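The week the left hand went quiet

A post about jeans, a dodgy fault light, and why I now own a very boring checklist.

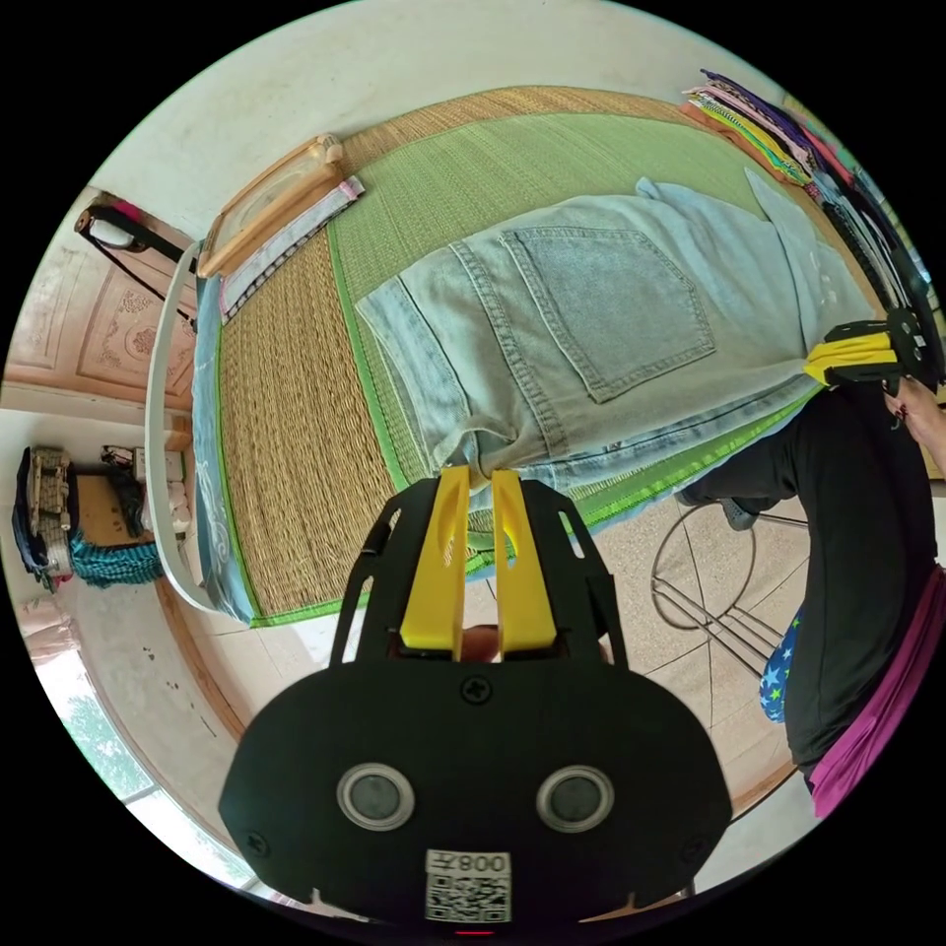
Jeans on the green-edged mat. Number 008 front and centre, the other gripper off to the right.

So, back in August I promised a proper write-up of the folding work, and then August fell apart on me, and I've been putting off telling you why. It's a bit embarrassing. It's also the sort of thing I'd have loved to read before I did it myself, so get comfy.

Quick catch-up for anyone new. I've been doing contract work on Skendent, our laundry-folding project. People fold clothes at home with a pair of hand-held grippers, one in each hand, and what the grippers record gets used to teach an arm to do the same job. My bit is everything between the person doing the folding and the arm in the lab: cables, firmware, file checks, panicky phone calls. The arm is called Minami. It has no face and I still say good morning to it.

Folding is hard, by the way! People assume denim's the easy one. It's thick, it stays where you put it, you can grab it through the sheet-like grip tips without it sliding off like a satin blouse does. But jeans have a waistband that's much stiffer than the legs, and if you pinch the hem and lift too quickly the whole lot swings round and lands in a lump. You get a feel for it after a while. Then you have to teach an arm to get a feel for it, and that's where the fun stops.

Anyway. The fault.

We had 528 folding runs queued up for training, and I was rather proud of that number. Every one had gone through our checker, Edotov, which looks for missing files, blank video, clocks that don't line up, that sort of thing. All green. I loaded the new training build onto Minami, laid a pair of jeans out on the bench and made a cup of tea.

The first few tries were fine. Bit slow, bit wobbly. Then on the fifth one the right side closed on the hem, lovely, and the left side came down fully open, pushed into the bench, and kept pushing. It never closed. It just leaned on the table with its fingers apart like somebody trying to get out of a beanbag. There was a crack (I can still hear it) and one of the fingertips let go and went past my ear and into the blinds.

I was standing much too close. I'd stepped inside the taped line to fix a trouser leg that had folded under, and I hadn't stepped back out before letting it run. The emergency stop was on the far side of the bench, next to my tea. I had to go round the arm to reach it, with the motors still grinding away, and it took me long enough that the bench top now has a dent you can put your thumb in.

No one was hurt. I want to get that in early because my mum reads this. Hi Mum.

I shut everything off and rang Meenakshi Reddy, who looks after safety for the lab, and she was very calm and very thorough and asked me where my feet had been. Not a lot you can say to that. She put a lockout tag on the arm and it stayed there while we worked out what had happened.

My first theory was the motor. Wrong. My second theory was the cable, because it's always the cable, and I spent a whole evening swapping cables out. Also wrong. The arm was doing exactly what it had been told. It had been told to keep the left hand open.

When we went back through the recordings we found a stretch of them where the left gripper's finger width didn't change from start to finish. The video showed the fingers opening and closing perfectly well, but the number stored next to it was stuck on wide open the whole time. The little board that reads the width had hung, and the firmware (mine, sadly) kept repeating the last good value it had. Same number, fresh timestamp, over and over. Edotov was only checking that a value turned up on time. So it had been happily ticking off files in which a person folded an entire pair of trousers with a left hand that, on paper, never grabbed anything.

So the arm learned that sometimes you lower an open hand onto the cloth and carry on. And without a closed grip there was nothing to tell it that it had gone deep enough. Down it went.

The second problem was the force limit. Minami is supposed to stop if it's pressing on something harder than it should. I'd raised that limit weeks before, while testing a heavy bath mat, and I never put it back. I'd love to blame the firmware for that one as well, but it was me, with a keyboard, at 2 in the afternoon, wide awake.

What we've changed:

The firmware now sends a proper error when the width board stops answering. No more repeats. If it misses its reading the gripper flags the run as bad and the person folding knows to start again.

Edotov looks for flat lines. If a hand reports the same width for 60 frames while the gripper is moving through a fold, the run gets set aside and a human looks at it. It catches the odd perfectly good run where someone's smoothing a leg out with an open hand, and I'm fine with that.

The force limit goes back to its default every time the arm is powered up. You can still raise it for a session, but you have to type it in again, and it prints in big ugly letters on the screen.

There are two emergency stops now, one on each side of the bench, and the run won't start unless you're holding a third button outside the tape. Meenakshi's idea. My thumb gets sore. Fair enough.

The fingertips screw on from behind these days as well. We'd been using a press-fit part from a batch of Jestomard clips, which were never meant for side loads, and I knew that when I fitted them.

We've thrown out the bad recordings and retrained on what was left. The tag came off after Meenakshi had watched a full session from start to finish, and Minami is back on jeans at quarter speed. It's still lumpy at the waistband. I'm thinking of trying the hem first and then a second grip up near the back pocket, so if any of you fold that way at home, tell me how you stop the legs twisting, please — mine go every which way.

Next post will be about towels. I've also ordered new blinds.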